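The Second Arm

Part One: Requirements

The request form had eleven fields and Viorica Omerović had filled in nine. The two she had left blank were "Expected service life" and "Justification for quantity." She saved the draft at 7:40 in the morning and went to look at the unit they already had.

Flotwood had bought one arm the previous July. It was a six-axis bench model with a parallel gripper, supplied by Figueiredo on a purchase order that Živko Ivanov had signed after a single meeting. The arm was used to develop handling routines for a meal service contract. The contract called for fruit to be placed in bowls, bowls to be placed on trays, and trays to be moved to a rack. After a year the team had the first of these working on most days.

The difficulty was schedule. Krum Radonjić used the arm in the mornings for calibration and grasp testing. Ljubica Matić used it in the afternoons for data. Each of them changed the wrist mount at the start of a session, and each change cost them a recalibration, which took most of an hour if the first attempt passed. Viorica had kept a log of this. The log was the main exhibit in her request.

Krum was at the bench when she came in. He had the arm low over the front of the counter and was watching the wrist feed on his monitor.

"What do you need from me?" he asked.

"Service life."

"Of the arm, or of the gripper?"

"The form has one field."

He thought about this. The arm was rated by its maker for a number of hours they were unlikely to reach. The finger pads were consumables. The wrist cable was neither, and had been replaced in March at a cost that had gone to the stationery code by mistake.

"Put down the arm," he said. "Then list the rest as spares."

She wrote that down. On the monitor the two fingers pointed in at each other with a thin gap between the tips, and the clear part of the counter lay beyond them.

"Is that a good picture?" she asked. "I need one for the attachment. Velimir likes to see what he is paying for."

"It's a normal picture."

"Does it show the problem?"

"The problem is that I have to take the camera off at noon. It won't show that."

She asked him to send it anyway. He saved it to the shared folder under the session number, and she pasted it into the request between the requirements and the cost table, with a one-line caption: wrist view, banana in green bowl, gray speckled counter.

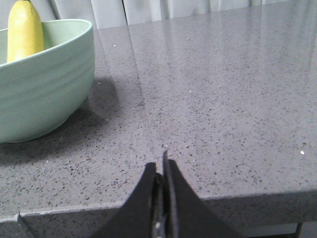 Part Two: Cost

The quotation from Figueiredo was valid until the end of the quarter. It listed 2 arms, because the supplier gave a lower unit price on a pair. It listed delivery to the Skallow building at 400, a figure Viorica had questioned twice by email. The answer both times was that Skallow had no loading dock and the crates would need a lift truck.

The remaining lines were smaller. She copied them into the table in the order she expected to be asked about them.

Controller, one per arm, included.
Gripper, parallel, one per arm, included.
Spare finger pads, four sets.
Wrist cable, two.
Mounting plate, drilled to match the existing bench.
Wrist camera bracket, fixed type.
Installation, one day on site.

Pads, cables, plates and brackets came to 1661 together. The arms themselves were on a separate line, which finance classed as capital and which Velimir Vukadinović would read first.

She had considered a used unit. Urport, a reseller two towns over, had offered an arm of the same model at a little over half price. Its controller was one version older. Krum had read the release notes and reported that the older controller would run their routines, but that it handled gripper force differently, and any data Ljubica took on it would have to be marked and kept apart. Viorica had entered this as Option B. She had also entered Option C, which was to buy nothing and add an evening shift. Ljubica had asked to see the wording of Option C before it was submitted, and had then asked for a change to it.

Option A was one new arm at the single-unit price. Option A2 was the pair.

The form did not allow an Option A2. It accepted A, B, C and D, so the pair became D, which put it at the bottom of the page beneath the evening shift.

Part Three: Review

The review was on Tuesday at two. Velimir had printed the request, including the attachment, which had come out in grayscale.

"Walk me through the quantity," he said.

Viorica explained the mornings and the afternoons. She gave the number of remounts in the log and the hours lost to them. Krum added that calibration drift between sessions was harder to measure and had been left out of the total. Velimir made a mark next to the total.

"So one more arm removes the conflict."

"Yes."

"And the pair?"

"The pair removes the conflict and gives us a unit for the tray work. We start the tray work in the spring. If we order it separately then, we pay delivery again and we lose the pair price."

"If we start the tray work in the spring."

"It's in the contract."

"The fruit was in the contract for last winter," Velimir said.

There was a short silence. Živko, who had joined by phone, said that the fruit had been harder than estimated. Velimir said he had no complaint about the fruit. He turned the page and held up the attachment.

"What am I looking at here?"

"The view from the wrist," Krum said. "The two dark shapes at the bottom are the fingers."

"And this?"

"A bowl. With a banana in it."

Velimir studied it. He asked whether a less expensive gripper could handle a banana. Krum said that it could handle one banana. He said the pads had been chosen for the range of ripeness the kitchen would accept, and that a cheaper set had been tried in the autumn and had marked the skins. There was a test report. Velimir asked for the report number and wrote it in the margin.

He then asked about benches. This had not been on Viorica's list. The existing counter was stone on a frame, and it had been in the building when Flotwood took the lease. A second arm needed a second surface of similar stiffness, and a third arm needed a third. The mounting plates in the quotation were drilled to fit the first.

"Where are the benches in the table?" he asked.

Viorica looked at the table. She looked at the installation line, which assumed one day on site and a surface to install on.

"They're not in it," she said.

"Get a price. Bring it back with D moved up to where I can see it. I'll consider the pair if the benches come in under the remounting hours."

Živko asked whether that meant hours at the internal rate or the billed rate. Velimir said the internal rate. Krum closed his notebook.

Part Four: Resubmission

She called a stone yard that afternoon and a steel fabricator after that. The stone yard wanted drawings. The fabricator wanted to know what would be bolted to the frame and how fast it moved, and when she told him, he quoted for thicker legs.

Ljubica came by at four to start her session and found the arm still carrying the morning bracket. She unscrewed it, set it on the shelf, and wrote the time in the log. Then she fitted her own and started the calibration, which failed on the first attempt.

"Put that one in," she said.

Viorica already had the file open. She added the line, corrected the sum, and went back to the two empty fields. Under "Expected service life" she wrote: arm, per maker's rating; spares listed separately. Under "Justification for quantity" she wrote: see log.

The form returned an error. The second field required a minimum of fifty characters. She typed out the whole of it, the mornings, the afternoons, the brackets and the trays, and submitted the request at 5:15, while the second calibration was running.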